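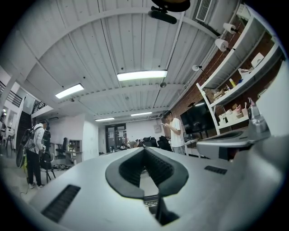

Prüfliste Raumbegehung: Mehrzweckraum mit Ziegelwand, Objekt Wilow
Betreiber: Pondis Objektservice
Formblatt 18, Bearbeitungsstand Juni
Bewertung: i. O. = in Ordnung / M = Mangel / B = Beobachtung / n. g. = nicht geprüft

Geltungsbereich
Geprüft werden Decke, Beleuchtung, Lüftung, Regale, wandmontierte Geräte und Verkehrswege. Elektrische Messungen an ortsfesten Anlagen sind nicht Bestandteil der Begehung. Die Prüfung erfolgt als Sichtprüfung vom Boden aus, ergänzt durch Handprobe an erreichbaren Befestigungen. Beginn 9:40 Uhr, Raumbeleuchtung eingeschaltet.

1. Decke und Tragprofile

1.1 Deckenpaneele vollständig, kein Durchhang: i. O.
Kommentar: Weiße Profilpaneele zwischen weißen Trägern. Fugenbild über die gesamte Länge verfolgt. Keine Verfärbungen festgestellt, die auf Feuchteeintrag hinweisen.

1.2 Träger frei von nachträglich angehängten Lasten: B
Kommentar: An der Decke ist ein schwarzes Gerät mit nach unten gerichtetem zylindrischem Unterteil montiert. Es fehlt in der Geräteliste des Objekts. Gewicht und Befestigungsart sind nachzutragen. Bis dahin keine weiteren Anbauten am selben Befestigungspunkt.

1.3 Zweite Sicherung an Deckengeräten (Fangseil oder gleichwertig): n. g.
Kommentar: Vom Boden aus nicht beurteilbar. Prüfung mit Leiter beim nächsten Wartungstermin.

2. Beleuchtung

2.1 Deckenleuchten in Funktion: i. O.
Kommentar: Alle vier rechteckigen Leuchten brennen. Kein Flackern während der Begehung. Bei Leuchtmitteltausch ist die Lichtfarbe einheitlich zu halten.

2.2 Abdeckungen der Deckenleuchten fest, ohne Risse: i. O.
Kommentar: Reinigung im üblichen Turnus.

2.3 Strahler an der Ziegelwand, Befestigung: B
Kommentar: Drei weiße Strahler. Der unterste erreichbare Strahler wurde von Hand geprüft und sitzt fest. Die übrigen nur Sichtprüfung. Dübel im Ziegelmauerwerk sind bei Arbeiten an den Strahlern auf festen Sitz zu kontrollieren; bei ausgebrochenem Stein neues Bohrloch setzen, altes Loch verschließen.

2.4 Abstand der Strahler zu brennbaren Gegenständen: B
Kommentar: Im Objekt gilt ein Mindestabstand von 40 cm, sofern auf dem Typenschild kein größerer Wert steht. Typenschilder von unten nicht lesbar. Kartonverpackungen werden bis zur Klärung nicht auf der obersten Regalebene gelagert.

3. Brandmeldung und Lüftung

3.1 Rauchwarnmelder, freier Raum um den Melder: B
Kommentar: Unter den Deckeneinbauten befindet sich ein kleines rundes Bauteil, der Form nach ein Rauchwarnmelder. Kennzeichnung und Baujahr vom Boden aus nicht ablesbar. Typ anhand der Unterlagen bestätigen. Im Umkreis keine Dekoration und keine abgehängten Kabel anbringen.

3.2 Funktionsprüfung Melder: n. g.
Kommentar: Prüftaste nur mit Stange oder Leiter zu erreichen. Termin mit der Firma Junance abstimmen.

3.3 Lüftungsgitter frei: i. O.
Kommentar: Rechteckiges Gitter in der Decke nahe der Wand. Luftstrom mit Papierstreifen geprüft, Streifen wird angezogen. Reinigung der Lamellen in die Wartungsliste aufgenommen.

4. Regal vor der Ziegelwand

4.1 Standsicherheit, Kippsicherung: M
Kommentar: Hohes weißes Regal. Bei Handprobe in Schulterhöhe leichte Bewegung. Ein Nachweis über eine Wandbefestigung liegt nicht vor. Zwei Winkel nachrüsten, Dübel für Ziegelmauerwerk verwenden. Frist: 5 Arbeitstage.

4.2 Beladung, schwere Teile unten: i. O.
Kommentar: Gestapelte weiße Schachteln stehen zusammen mit rosa verpackter Ware auf einer unteren Ebene. Zulässige Fachlast laut Regalblatt 18 kg. Regalblatt bitte in Augenhöhe anbringen.

4.3 Gegenstände gegen Herabfallen gesichert: B
Kommentar: Auf einer mittleren Ebene liegt eine kleine gelbe Flasche. Liegende Flaschen sind aufrecht zu stellen, sonst in eine Schale mit Rand zu legen. Die Box mit Papiertüchern auf einer oberen Ebene ist unkritisch.

4.4 Kennzeichnung von Behältern: B
Kommentar: Inhalt der gelben Flasche mit dem Verantwortlichen für Verbrauchsmaterial klären. Umgefüllte Reinigungsmittel ohne Etikett werden nicht im Raum aufbewahrt. Dieselbe Regel gilt für durchsichtige Flaschen am Arbeitsplatz. Trinkflaschen und Reinigungsmittel getrennt abstellen.

5. Bildschirm und Tisch

5.1 Wandhalterung des Bildschirms: i. O.
Kommentar: Großer schwarzer Bildschirm am Ziegelmauerwerk. Kein Spiel bei Handprobe an den unteren Ecken. Montageprotokoll der Firma Okafor liegt im Objektordner, Blatt 74.

5.2 Netz- und Signalleitungen: n. g.
Kommentar: Leitungsführung hinter dem Gerät nicht geöffnet. Bei der Geräteprüfung Stecker, Zugentlastung und Biegeradien mitprüfen. Mehrfachsteckdosen nicht hintereinander schalten.

5.3 Tisch unter dem Bildschirm: i. O.
Kommentar: Weißer Tisch, steht fest. Er ist nicht als Aufstiegshilfe zu benutzen, auch nicht für Arbeiten am Bildschirm. Flüssigkeiten nur in verschlossenen Gefäßen auf der Tischfläche.

6. Verkehrswege und Stellflächen

6.1 Durchgangsbreite: i. O.
Kommentar: An der engsten Stelle mehr als 74 cm. Maß mit Bandmaß genommen, Stühle eingeschoben.

6.2 Frei stehende Flächen und Platten: B
Kommentar: Große weiße Platten und Paneele so aufstellen, dass sie den Blick auf Ausgang und Feuerlöscher nicht verdecken. Standfüße nicht in den Laufweg drehen.

6.3 Bodenbelag, Stolperstellen: i. O.
Kommentar: Keine losen Kanten. Lose Kabel nach Gebrauch aufrollen und in das dafür vorgesehene Fach legen.

Maßnahmen
4.1 Kippsicherung nachrüsten. Zuständig: Pondis. Frist siehe oben.
1.2 / 1.3 Deckengerät erfassen, Befestigung und zweite Sicherung prüfen. Zuständig: Pondis.
3.1 / 3.2 Meldertyp bestätigen, Funktionsprüfung durchführen. Zuständig: Junance.
2.4 Typenschilder der Strahler ablesen, Abstände festlegen. Zuständig: Pondis.
4.4 Flascheninhalt klären, Etikett ergänzen. Zuständig: Nutzer des Raums.

Freigabe des Raums: erteilt mit Auflage zu 4.1. Bis zur Erledigung keine zusätzliche Beladung der oberen Regalebenen. Nachprüfung nur für die Punkte mit Bewertung M, B oder n. g.; das ausgefüllte Formblatt verbleibt im Objektordner Wilow.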